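Print this page | E-mail this page

Kondton Debt Advice, helpdesk log
13th September, by Vlasta Holub

Well, the reminder texts are playing up again! Frauke rang me first thing to say a client had turned up for a budgeting appointment that we'd moved back in February, and by the time I'd got my coat off there were two more in the waiting area (both very nice about it, thank goodness).

I opened Hellar and looked at the outgoing list. We should have 195 reminders queued for this week and there were 1,171. So it's pulling in old appointments as well as new ones, including closed cases, and some of those people finished paying off their debts ages ago and really don't need a text from us at breakfast.

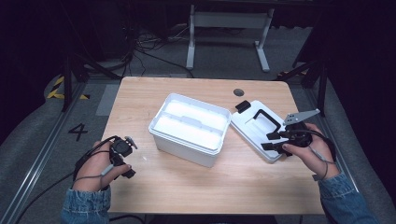 First thing I tried was pausing the queue. That worked, but it paused the benefit deadline alerts too, and those can't wait, so I had to turn it all back on and untick the old ones a page at a time. Very dull, and my tea went cold. I've also asked the Mösli office if theirs is doing the same, as they're on the same version.
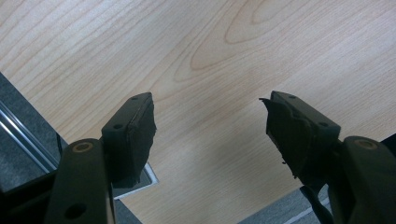
Frauke Kuhlmann replied that Mösli had it last week, and that their fix was to go into Settings, then Case Status, and save the "closed" rule again even if it looks right. She also said to check the date filter, which had gone blank on theirs after the update.

Did both. The date filter was indeed blank! I put it back to 11 days ahead, saved the closed rule and rebuilt the list, and it came up with 195, so I'm happy with that half of it. What I still can't tell is how the texts look when they arrive. The preview in Hellar is no help at all, it just shows a grey box.

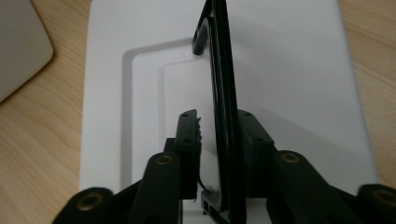 Gilus, who supply the text service, want a test message sent before they'll close the ticket. I've set one up for four o'clock with the long wording, the one with the advice line number and the list of papers to bring. It needs checking on a proper handset, a plain black smartphone like the one in the photo would do, to see whether the number gets split over two messages. If it does, I'll shorten the bit about payslips and send it again. Leaving this open till then, and please don't anybody press Rebuild in the meantime!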